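Ninstead Handheld Gripper Pair
Two-finger, hand-operated, for bench and tabletop work
Sold as a pair (left and right) or as a single right unit

Overview
The Ninstead is a manually held parallel gripper built to the same finger geometry as the Stodham arm kit. It was developed in a shared workshop in Stikthorpe for members building their own arms at home, who wanted to try out a grasp by hand before writing any motion code. Finger spacing, pad angle and reach match the arm-mounted version, so a grasp that fails by hand will usually fail on the arm too.

Construction
Fingers: two per unit, matte black, flat rectangular pads with rounded edges
Top plate: white, angular, removable
Finger service life: up to 2000 cycles before pad inspection
Fasteners: M3 throughout, one hex key supplied
Warranty: 12 months, pads excluded

Work surface
A large foam board over an ordinary table is sufficient. It protects the finger edges on low approaches and takes pen marks for repeat placement. Boards will stain and scuff with use – this does not affect operation. Replace when the surface dents under the pads.

Handling
Hold one unit in each hand with the wrists straight. For thin-handled tools, close on the handle and keep the working end clear of both pads. Open fully before approaching bowls and other curved items.
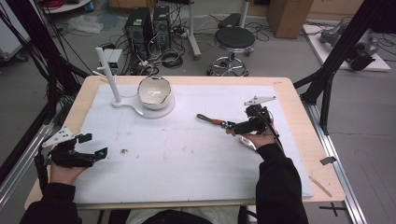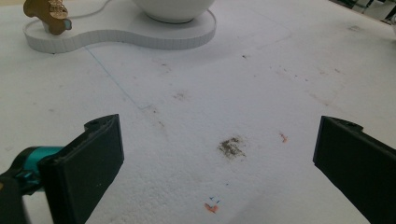

Sharon Were writes: We built our pair in August and the only real trouble was pad alignment. The manual says to tighten the finger screws in order, but ours pulled the left pad out of parallel every time. Snug both, close the fingers on a flat steel rule, then tighten. I would also like to see the top plate screws supplied longer – two of ours barely caught.

Reply from the workshop, 04/11/2021: The alignment step has been added to the build sheet. Longer plate screws ship with all new kits and can be requested for earlier ones.

Ordering
Kit or assembled. Spare pads are sold in sets of two. The Athumani wall bracket fits both units and is listed separately.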